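My Month of Teaching a Robot to Tidy Up

I've been putting off this post because every time I sat down to write it, I had another batch of demos to record, and by the time those were done all I wanted was toast and bed. But it's the end of May, the kettle is on, and I have opinions!

So, some background for those of you who come here for the bread recipes. I've been working part time as a teleoperator since spring. That means I hold a pair of controllers, a robot arm copies whatever my hands do, and the whole thing gets recorded. Do it enough times and the recordings are used to train the robot to do the job without me. My team lead is Iqra Kakakhel, who hired me after a trial where I spent an hour moving socks from one pile to another. I was slow, but I didn't drop many (apparently that's the right way around).

My first week was on the kitchen task, spoons and mugs mostly, and I loved it. Mugs have handles. Spoons stay where you put them. Then I got moved to desks, and oh boy.

The desk task sounds so simple when you read it off the sheet. Pick something up, move it to the clear side, let go, go back for the next thing. My target was 200 good demos, and at the end of week two I had 118, and I was feeling pretty smug about it until Thijs Maes went through them and threw out a bunch from my first few days. He was nice about it. The trouble was that I hesitated. I'd bring the gripper down over something, change my mind, wander off to a different object, and then come back. A person watching would shrug and think, okay, she's deciding. The robot only learns that hovering and wandering is part of the job, and then it does it too, forever.

So that's lesson one, I guess: make up your mind before you hit record. I now look over the whole desk and say my plan out loud before I touch anything. "Remote, then book, then the bottle." I sound ridiculous but my keep rate went way up.

The other big thing was learning to do it by hand versus by remote. We have two ways of showing the arm what to do. One is the controllers, and the other is where you take hold of the arm itself and push it through the motion while it goes limp for you. Roel Van Damme swears by the hands-on way because you can feel when the fingers touch something. I get that, I really do! With the controllers you can't feel a thing, and I squashed a paper cup so flat in my first session that I kept it as a souvenir. But the arm is heavy, my shoulder is not twenty anymore, and after an hour of pushing it around I was making sloppy moves just to be finished. For me it's controllers all the way – as long as I go slow for the last couple of inches.

Books are my nemesis, by the way. A hardcover lying flat gives the fingers almost nothing to grab.

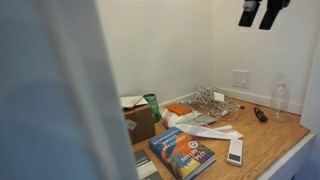

What finally worked for me was sliding the book toward the edge of the desk first, so one side sticks out over nothing, and then coming in with a finger above and a finger below. It takes longer and you have to be careful not to shove it onto the floor, but Iqra said to keep doing it that way every single time, so the arm sees one clear method and not five half-baked ones.

Cables are a whole other story. You pull one and three others come along for the ride. I've started grabbing near the plug end and lifting straight up, then waiting a second for everything to stop swinging. I wouldn't say I'm good at it. I'd say I swear less than I did.

Anyway, I ended up at 213, past the target, with a sore thumb and a weird new habit of planning how I'd grip everything in my own house. Next month I'm on laundry with Purificación Esteban, and she's already warned me about fitted sheets. If any of you do this kind of work and have a trick for soft, floppy things, please leave it in the comments. And yes, the sourdough post is coming, I promise!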